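Fesden kitchen arm, after a season in our staff kitchen

I run the front office at Bhatia, a company of 92 people, and since April we've had a Fesden arm over the counter in the staff kitchen. People keep asking me if they should get one for their own workplace, so I'm writing it all down once.

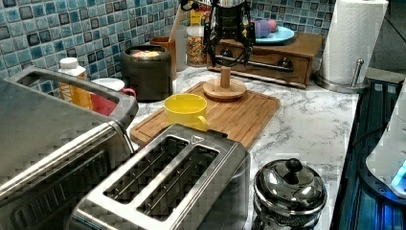

What it does all day

Mostly mugs! It picks them up off the counter, hangs them on the mug tree, and puts plates back where it's been told plates live. It'll also move lighter stuff like jars and canisters if you've taught it where they go. Teaching is easy enough (you walk it through the move on the tablet, save it, give it a name), and Pushpa Bhatia had it sorting mugs on her first afternoon with no manual.

It's slow, though. I timed one mug at 80 seconds from grab to hook, and I can do that with a phone in my other hand. But it doesn't mind doing it at six in the evening when everybody else has gone home, and I do mind, quite a lot.

What changed for us

Before the arm, tidying the kitchen was officially everyone's job, which meant it was Urmila Goel's job. She's our receptionist. She'd lose a good part of her morning to other people's coffee rings, and it was never in her job description. Now she sets up the arm before lunch and again before she leaves, and the rest of that time has gone into visitor scheduling, which she'd been asking to take over for ages. She got a new title out of it too.

The flip side is that somebody still has to look after the thing. We get a stuck grip or a confused stop on most days, and wiping the counter, emptying crumbs and anything involving the sink are still done by a person. Devendra Kashyap worried early on that we'd use it as an excuse to cut the cleaners' hours, and I think he was right to bring it up. We put it in writing that their hours stay the same. If you're buying one, have that talk first – we had it in week two and it was awkward.

Also, people got messier. I really didn't expect that. Mugs pile up in places they never used to, and I've had to send two grumpy emails.

Gripes

The two long fingers are good on handles and bad on anything wide and slippery. The tablet app logs you out constantly. Support is friendly but they only pick up until 4 p.m. The service plan is $248 a month, and you do need it.

Would I buy it again?

Yes, for an office our size. For a smaller one, I'd get a second dishwasher rack and a rota. Four stars, and I'd go up to four and a half if they fixed that login.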